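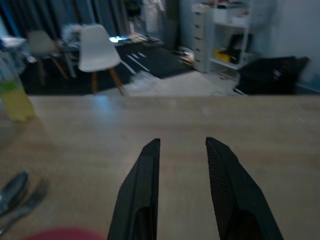
Setting a Table for Everyday Use: A Conversation with Nurhan Yaman

Residents' Services, Shared Dining and Household Program

When the shared dining room at Atik House reopened in December, the residents' office asked Nurhan Yaman to take charge of its tables. Ms. Yaman had managed household services at two other residences before joining Atik, and she oversees the daily laying and clearing of places for 28 residents. She met with the newsletter in the dining room shortly after 10 a.m., between the end of breakfast and the first preparations for lunch.

Her first decision concerned the dishes themselves. The previous stock had been bought as a single matching service, and replacements were no longer available. Ms. Yaman chose to buy plates, bowls and mugs separately, in plain colors.

"A matched set is attractive until the first plate breaks," she said. "After that you are always short of something. I asked for shapes that stack and colors that can sit next to each other without anyone minding."

The order was placed through Grondberg, the supplier the residence already used for kitchen goods. It was delivered in two parts, the second of which arrived 24 days after the first. Residents ate from a mixture of old and new dishes during that time, and Ms. Yaman said the arrangement drew fewer comments than she had expected.
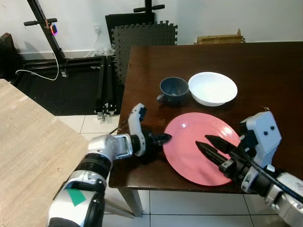 A mug, a bowl and a plate on the brown table.

Color was discussed at some length before the order was approved. Gert Du Plessis, who handles purchasing for the residence, had recommended white throughout. Ms. Yaman asked for a stronger color for the plates.

"Several of our residents find it difficult to see a white plate on a pale table," she said. "Pink was the suggestion of one of the ladies on the second floor. Mr. Du Plessis was not in favor, but he signed the form."

Mr. Du Plessis, reached later by telephone, confirmed this account. "I still prefer white," he said. "I will concede that the pink ones come back from the dining room with less left on them."

The residence keeps both light and dark tables in use. Ms. Yaman does not cover either kind for ordinary meals, and tablecloths are brought out only for holidays and family visits. Crumbs are brushed off first, and the surface is then wiped along the grain with a damp cloth and dried at once. On a glossy finish, she noted, a missed streak remains visible until the next cleaning.

"People reach for the spray," she said. "I would ask them to reach for a dry cloth. Most of what we remove after breakfast is bread."

Flatware is the part of the work that takes the most time. Forks and spoons are washed together and sorted by hand, and each place is laid by the same person from start to finish. Ms. Yaman introduced this practice after finding that places laid in stages were often missing a spoon. A full lunch service now takes around 60 minutes to prepare, including the wiping of chairs.

She is less strict about where a mug should stand. The house guidance, written with Abilio Lorente of the kitchen staff, places it behind the plate with the handle turned toward the hand the resident uses. In practice, residents move it.

"Mr. Lorente and I wrote a full page on that subject," she said. "Then we watched one breakfast and shortened it to two lines — the resident should be able to reach the mug, and should not have to reach over anything hot."

Asked what remains to be done, Ms. Yaman mentioned 6 additional bowls, which are on order, and a shelf low enough for residents who like to fetch their own dishes. The shelf has been measured and is awaiting approval.

Residents who would like to help lay the tables may leave their names at the front office before lunch.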